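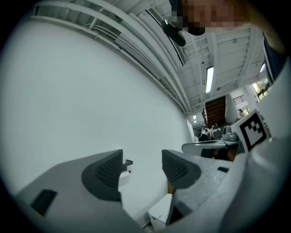 Slide text size for a 14-minute talk

I have 13 slides for a product talk at Custcombe in March. Is 18 point text readable from the back row?

Dal Bello
Too small. Use 28 or larger and cut the words to match. Check it from the far wall with the lights on.

Muler
Depends on the screen. Ask the venue for its height and the distance to the last row -- a big screen forgives more.
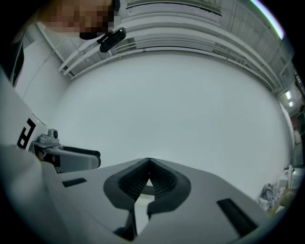
If they can't tell you, go with the larger size and move the detail to a handout. Also embed your fonts before you export.

Zultdale
just use less slides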